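How a Robot Learns a Job from a Person

Robots in factories have followed written programs for a long time. A program lists each movement in order: go forward, turn, close, lift. This works well when every part is the same size and sits in the same spot. Cloth is a harder problem. A shirt dropped on a bed never lands in the same shape twice, so a fixed list of movements will miss it.

One answer is to show the robot what to do. A person does the job many times with the robot's own gripper, and a computer records what happens. Each recording is called a demonstration.

What gets recorded

A camera mounted close to the gripper stores pictures during the whole job. At the same time, the computer stores numbers. Some numbers say where the gripper is. Others say how far its fingers are open. Pictures and numbers are matched by time, so the computer can look up what the camera saw when the fingers closed. 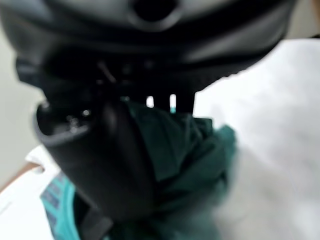 Dark green cloth held in the gripper, close to the camera.

Objects in the grip are very near the lens and often look blurred. The computer can still use colour and rough shape. Green against white is easy to tell apart, even when the edges are fuzzy. White cloth on a white surface is much harder.

Two ways to show the task

The first way is by hand. The person takes hold of the arm or gripper and moves it through the job. The motors are set so they do not push back, and sensors in the joints measure each angle.

The second way is by remote control, also called teleoperation. The person moves a controller and the robot copies the movement. The person can be beside the robot or in another room. There is a small delay between the two, so good operators move slowly and smoothly.

Both ways have limits. Guiding by hand is quick to learn, but the person's own hands can get in front of the camera. Remote control keeps hands out of view, but the operator cannot feel how tightly the cloth is held.
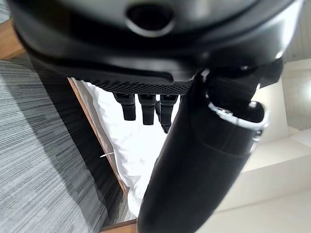 Sala Mimby

Between grasps, the camera sees the fingers against whatever lies behind them. The view may also be tilted, with a floor or a bed edge running at a steep angle. The computer has to learn that a tilted bed is still a bed – the camera turned, and the furniture stayed where it was.

How many demonstrations are needed?

It depends on the job. Suppose a team records 1,000 demonstrations of picking up cloth, all in one room. The robot may do well there and poorly in the room next door. With 2,000 demonstrations from many rooms, it has more kinds of light, floor and fabric to learn from.

Mistakes are labelled too. If the cloth slips, the recording can be marked as a failed try and kept apart from the good ones.

Words to know

Gripper: the part of a robot that holds things.
Demonstration: one recording of a person showing the task.
Teleoperation: controlling a robot from a distance.
Sensor: a part that measures something, such as an angle or a force.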